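Local News | Recycling & Waste

Ivville to charge for electronics drop-off from May

Ivville residents will pay to leave old electronics at the Wercombe transfer station starting in May, the town said. The fee is $10 per item for computers, printers and televisions. Phones, chargers and cables stay free.

The town took in 267 desktop computers last year, up sharply from the year before. Its contract with the hauler, Louro, now bills by the piece instead of by the truckload.

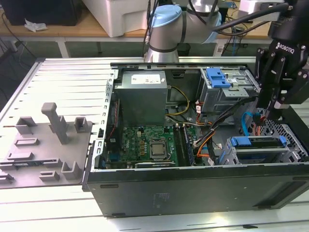 One reader, Plima Road Mom, wrote that she has three old computers in the basement and would have brought them in sooner if she had known a fee was coming. She asked whether the town could hold one last free day.

A free day is planned for April, at the Wercombe site only. The gate opens at 10 a.m. and closes at 2 p.m. Proof of address is needed.
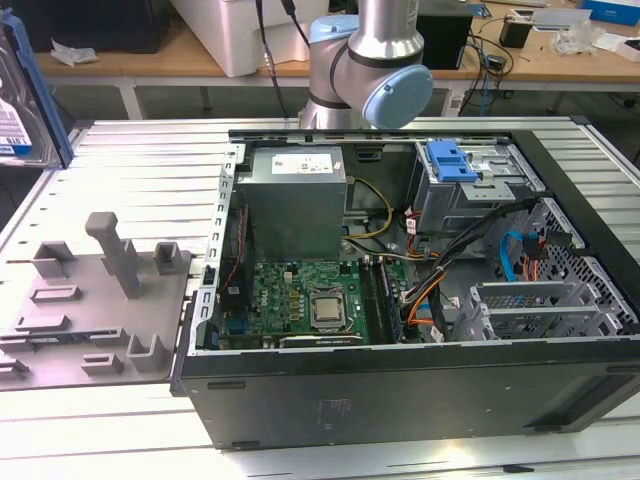 An open desktop computer with its side panel off.

Hard drives are not wiped at the station. Residents who want their files gone should erase or remove the drive before drop-off.

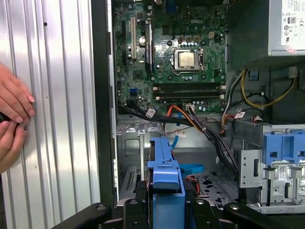 What will be accepted

Desktops, laptops, monitors, printers and televisions, limited to 3 items per visit. Cracked screens must be taped. Loose batteries go in the separate bin by the scale house.
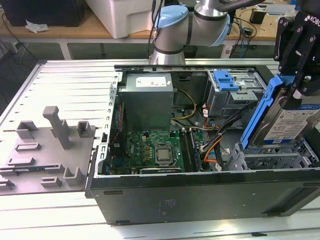 Where else to go

The Plima store on the Ivville bypass takes laptops and tablets at its service counter during regular hours. It does not take televisions.

14 comments | 52 shares

We use cookies to improve your experience. Accept | Manage settings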